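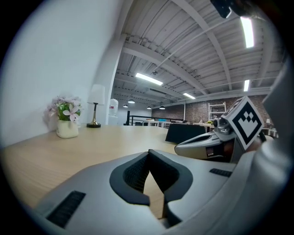 Hello from Viltthorpe, and sorry this update is landing a bit later than the February one did! The big news is that the second reading room is nearly furnished, and I'm so pleased with how it's coming along. The table is in, a light oak-look top with lots of elbow room, and I've started dressing it with a little lamp (white shade, slim gold stem, round black base) and a pot of artificial flowers in pale pink and lavender, over against the white wall. I went back and forth on real plants, but we're closed for long stretches in the summer and I know what happens to a fern in this building.

On the money side, we've spent 765 of the 4000 you gave us for furnishings. Most of that went on the table, which came from Manolakis with free delivery (they carried it up the stairs too, bless them). The lamp and flowers came out of the small-items line. I'd like to get 2 more lamps in the same style if you're happy with that, one for the window end and one for the shelf by the door.

Still to do:

- chairs, on order from Madside, with a 30-day wait
- a rug, or possibly just felt pads, depending on how noisy the chairs are
- curtains, which I haven't even measured for yet

The one thing that has slipped is the shelving. The Tuvatby workshop sent over a quote that was higher than I'd budgeted, so I've asked them to price it again without the doors. I'd sooner have open shelves and decent chairs than the other way around, but tell me if you feel differently!

Could you let me know about the lamps before I place the next order? I'll send the receipts over separately once I've scanned the delivery note.

2024-07-16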